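Filed under: Threads / Office & Facilities

Danylo Yatsenko
Thread on meeting room acoustics, small rooms only. Large rooms are a different problem.

1/ Reverberation time (RT60) is how long a sound takes to drop by 60 dB after the source stops. For speech in a small room, aim for 0.4 to 0.6 seconds. Bare drywall and glass will put you well over that.

2/ The quick estimate is Sabine: RT60 = 0.161 × V / A. V is volume in cubic meters, A is total absorption in square meters. Our room at the Erkport office has a V of 70.

3/ Solve for A at 0.5 seconds and you get 22.5 square meters of absorption. Carpet tile on concrete gives you very little of that at speech frequencies. Ceiling tile does most of the work.

4/ Sabine assumes a diffuse field. Small rooms don't have one, so treat the result as a starting point and measure afterward.

5/ Parallel hard walls cause flutter echo. Clap once and listen for a zing. Treat one wall of each pair, at seated head height. Panels mounted above the door line miss the path you care about.

6/ Panel thickness matters more than panel count below 500 Hz. We used 2 inch mineral wool with an air gap behind it. One-inch foam does almost nothing for male voices.

7/ Cost for the Erkport room was $2,319, panels and brackets, no labor. Shu-fen Wan got a lower quote from Seppälä for thinner panels. We passed on it.

8/ The table is a reflector too. A hard top bounces speech straight into a ceiling mic and you get comb filtering. Flowers in a vase absorb nothing worth counting. 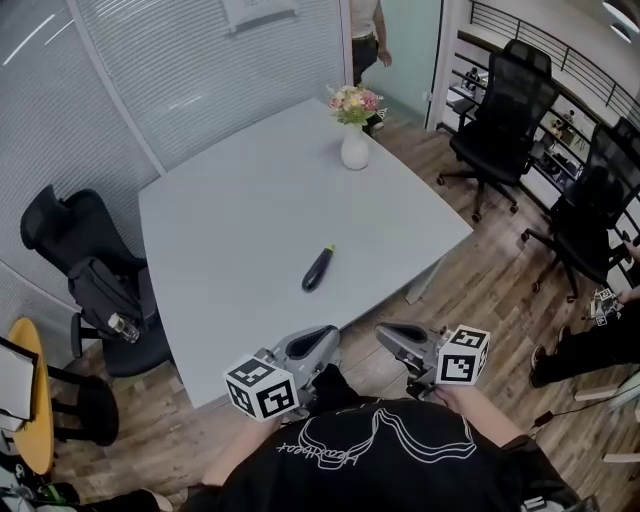
9/ Background noise: measure with the HVAC running and the door shut. Target NC 30 or lower. If the supply vent is louder than that, fix the vent before you buy any panels.

Last updated 8/8/26
Contact | Copyright | Back to top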